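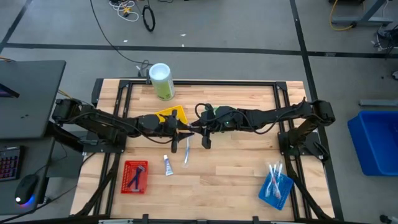 December, 7:40 am. Dot grid insert, A5, print trials continued.

Reprinted the habit tracker page on the Julholm 90 gsm at 5 mm spacing. Dots at 12% gray vanish under the desk lamp. At 18% they hold, but the tracker boxes then look crowded. Settled on 15% for the next batch, dot diameter 0.4 mm. Keith wants 20% and can have his own file.

Scaling problem found. The printer dialog on the Prindside laptop defaults to "fit to page", so 5 mm became 4.8 mm. Over 30 columns that puts the last habit box 6 mm short of where the ruler says it should be. Set to actual size and saved as a preset. All sheets from yesterday go to scrap - please don't bind them.

Bleed test, same paper, page left closed overnight:
Gel 0.5, black: no ghosting worth noting
Fineliner 0.3: clean
Brush pen, gray: visible on the reverse, usable
Alcohol marker: through to the next sheet

Latifa asked whether the weekly spread could lose the notes column and give the width to Saturday and Sunday. Tried it. Weekend boxes go from 28 to 41 mm, but there is no place left for the meal list. Kept both versions, labeled A and B. Rosaura has been filling in A and reports that she skips the water row by midweek. Leaving it in until Zorica has used it for a full month.

Punching: the six-hole punch drifts if loaded with more than four sheets. Holes at the bottom end sit up to 1 mm low. Four sheets at a time from now on. Guide screw tightened, no change. Krešimir has the spare guide.

File naming: the order number is 3641, and it goes first, then size, then version. "final_new2" has been renamed.

To do
Cut 78 covers, Kadrić board, grain parallel to the spine
Month tabs: check that the December tab clears the elastic
Ask Premavora about 100 gsm in cream
Retest 15% dots in daylight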